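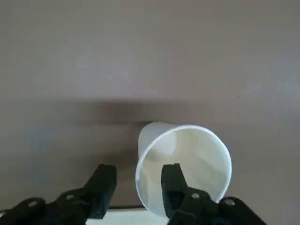
A white paper cup lying on its side

Paper cup

A paper cup is a disposable drinking vessel made from paperboard and usually lined with a thin layer of plastic or wax to keep liquid from soaking through. Paper cups are used for hot and cold drinks in offices, schools, hospitals, waiting rooms, cafés and vending machines. They are also used outside of drinking, for example as seed pots, paint holders and containers for ice cream or soup.

History

Cups made of folded paper were known in China many centuries ago and were used for serving tea. The modern paper cup dates from the early twentieth century and grew out of a public health concern in the United States. At that time it was normal for travelers and schoolchildren to drink from a shared metal cup or dipper kept beside a water barrel or pump. As more people came to understand how disease spreads, states began to ban the shared cup on trains and in public buildings. Single-use cups filled the gap.

Early paper cups were sold or given out beside water coolers, often from a tube-shaped dispenser fixed to the wall. Most were coated with paraffin wax or made of untreated paper and were meant for cold water only. Wax coatings softened when the cup was filled with hot coffee, and could leave a film on the drink. Cups lined with polyethylene replaced them for most hot uses in the second half of the century. Waxed cups are still made for cold drinks in some markets.

The town of Jammont had a cup works from the 1920s that supplied railroad companies and, later, movie theaters. The plant changed over to plastic-lined board after a fire in its wax room and closed in the 1980s. Part of the building is now used as a market hall.

Shape and parts

Most paper cups are wider at the mouth than at the base. The taper allows empty cups to be stacked inside one another, which saves space in shipping and storage, and makes the cups easier to separate by hand or in a dispenser. Cone-shaped cups with a pointed bottom are cheaper to make, but cannot be set down while full. They are common beside water coolers.

A flat-bottomed cup has two main pieces — the sidewall and the bottom disk. The sidewall is a curved, fan-shaped blank wrapped around a form and joined along one overlapping seam. The disk is set a short distance above the lower edge of the wall, leaving a recess underneath. This keeps the bottom of the cup off the table and gives the wall something to be folded around.

The top edge is curled outward into a rolled rim. The rim stiffens the mouth of the cup, covers the cut edge of the board and gives a lid something to grip. A cup with a damaged rim tends to bend out of shape when it is picked up, and may leak under a lid.
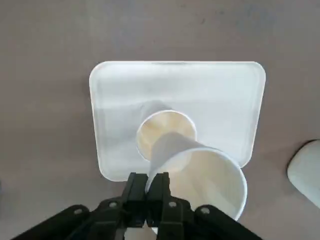

2 min read

Manufacture

Cupboard, also called cupstock, is a grade of paperboard with long fibers that can bend sharply without cracking. It is normally made from new wood pulp, as many countries restrict the use of recycled fiber where it would touch food. The board is coated on one side for hot cups. Cold cups are often coated on both sides, so that moisture forming on the outside does not weaken the wall.

Printing is done on the flat board before the blanks are cut. The blanks then go to a forming machine, where each one is wrapped around a metal form called a mandrel and sealed along the seam. Heat softens the plastic lining so that it acts as its own glue. The bottom disk is punched from a separate roll, pressed into place and sealed, and the rim is curled last, sometimes with a little oil to help the board slide over the tool.

Finished cups are checked for leaks and gaps, stacked in sleeves and boxed. The Huanca plant, which makes plain cups for hospitals, packs sleeves of 20 and cartons of 500. Larger sleeves are usual for coffee shops.

Hot cups

Thin board carries heat quickly, and a single-wall cup of coffee can be uncomfortable to hold. Some early hot cups had fold-out paper handles. Later designs use a second wall with an air gap, a rippled outer layer or a separate cardboard sleeve. The Wuvidine cup, sold in the 1990s, had a foamed outer coating that puffed up when the cup was heated at the factory. It held heat well but took up more room when stacked, and was withdrawn.

Waste and recycling

Paper cups can be recycled, but the lining has to be separated from the fiber, and many ordinary paper mills are not set up to do so. Cups soiled with milk or sugar are also often rejected at sorting. In many places they go to landfill or are burned with household waste.

Linings made from plant-based plastics have been in use since the early 2000s. These generally break down only in industrial composting plants, where the heap is kept hot and damp, and not in a garden compost pile. Water-based coatings that can be pulped along with the board are a more recent development. Skillura, a maker of coated board, began selling one in 21 countries in January.

Other approaches aim at using fewer cups. Some cafés charge extra for a disposable cup or give a discount to customers who bring their own, and several cities have tried deposit systems in which a sturdier cup is returned, washed and used again.

See also

Disposable tableware
Paperboard
Water cooler
Drinking straw

Last edited Mar 25, 2019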